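Brisenon Episode Tools

README and data card for the Brisenon two-arm tabletop recordings

Overview

Brisenon Episode Tools is a set of programs for recording, checking, labelling and replaying episodes from a two-arm tabletop cell. It was written within the Fimness project and is maintained by the software section of the Dellis laboratory. This document covers both the software and the recordings distributed with it. Persons who intend to use only the recordings may pass over the section on installation, but are asked to read the sections on labels and known limitations in full.

The release described in this document is version 2. It was approved for distribution on August 8, 2021. Recordings made under version 1 remain readable, but their label files must be converted before use.

Contents of the release

The release consists of 392 episodes and the tools needed to read them. Each episode is stored in its own folder and contains:

- the commanded and measured joint positions of both arms
- the commanded and measured opening of both grippers
- the position of each arm base along the shared rail
- video from the fixed camera and from the camera mounted on the gripper, where one was fitted
- a label file in plain text
- a log of all warnings raised by the controller during recording

Raw video is supplied without cropping or colour correction. The tools do not alter the original files under any circumstances; all processed output is written to a separate folder named by the user.

Installation

The tools run on a standard Linux desktop. No graphics card is required for reading, checking or labelling. A graphics card is recommended for the perception module, which will otherwise process video at a much reduced speed.

Users should unpack the archive, run the setup script in the top folder and then run the self-check command. The self-check opens one short episode, reads every stream and compares the result with stored values. If any stream differs, the command stops and prints the name of the file concerned. Please include this output in full when reporting a fault.

The control module is not installed by default. It communicates directly with the arm controllers and must be enabled by a separate command, which asks the user to confirm the cell in use.

Modules

Recording. Collects all streams and writes them against a single clock. Where a camera drops a picture, the gap is marked and is not filled.

Perception. Produces outlines and class names for objects on the work surface. The supplied model was trained on the objects of the Fimness set only and should not be expected to perform well on others.

Planning. Computes joint paths for both arms together, including travel along the rail. The two arms are treated as one system so that neither path is approved without reference to the other.

Control. Sends approved paths to the arms and monitors the difference between commanded and measured positions. A path is halted when the difference exceeds the limit given in the cell settings file.

Replay. Shows a stored episode on screen, with or without labels. Replay does not require a connection to the cell.

Label format

Labels are held in one text file per episode. Every object has a class name, a short identifier that remains the same throughout the episode, and an outline for each labelled moment. The permitted class names are listed in the file classes.txt. There are 7 top-level classes, and additional names must not be introduced locally.

An object that rests inside another is given the field "inside", followed by the identifier of the container. An object that rests on or within another of the same kind, as with nested bowls, is given the field "stacked". Both fields may be used for one object.

Visibility is recorded on a scale of 4 levels: full, mostly visible, mostly hidden and hidden. The level refers to the view of the fixed camera alone.
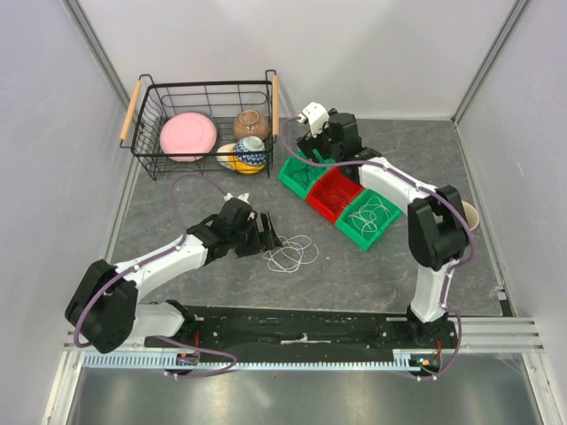 Container labels are kept apart from content labels, and the two must never be merged in order to save time. Each bin is entered as a container in its own right, and what it holds is entered separately with the "inside" field. Applied to the three open bins, the rule gives two green containers and one red, with green cable, red wire and white string as their respective contents. The small tangle of string near the open left gripper takes the same class as the string in the bin, but carries no "inside" field. In the wire basket, the blue-and-white patterned bowl is marked "stacked" with the identifier of the yellow bowl beneath it, and both are marked "inside" with that of the basket. The beige cup behind the elbow of the right arm is labelled from its visible part only; annotators are not to complete its outline by estimate.

Thin and flexible objects are outlined as a single region covering the whole bundle. Separate strands are not traced.

Changes since version 1

The rail position of each arm base is now recorded as a stream. In version 1 it was stored once, at the start of the episode, and planning results could not be reproduced where a base had moved.

The "stacked" field has been added. Version 1 files used "inside" for both cases, and the conversion tool will ask the user to decide wherever the meaning is unclear.

The Šindelář calibration routine has replaced the former manual procedure. Calibration files from the two procedures are not interchangeable.

Known limitations

The perception module frequently confuses wire with cable where the strands are thin or the contrast with the container is low. Labels made by hand should be preferred for any published comparison.

Cables running along the arms may cross the view of the work surface. They are not part of any object class and are excluded from all outlines.

Reflections from metal parts of the cell can produce false outlines at the lower edge of the fixed view. The settings file contains a mask for this area, which is switched on by default.

The recordings come from one cell, under one arrangement of lighting. No claim is made as to performance elsewhere.

Permitted use

The recordings may be used for research and teaching. Altered copies must be given a different name and must state the version from which they were made. The control module may be operated only by persons who have completed the safety instruction of their own institution.

Maintenance and contact

The release is maintained by Miloslav Danko on behalf of the Dellis laboratory. Corrections to labels should be submitted through the project tracker, with the episode number, the identifier of the object and the proposed change. Corrections received are reviewed together each June, and accepted changes are included in the following release.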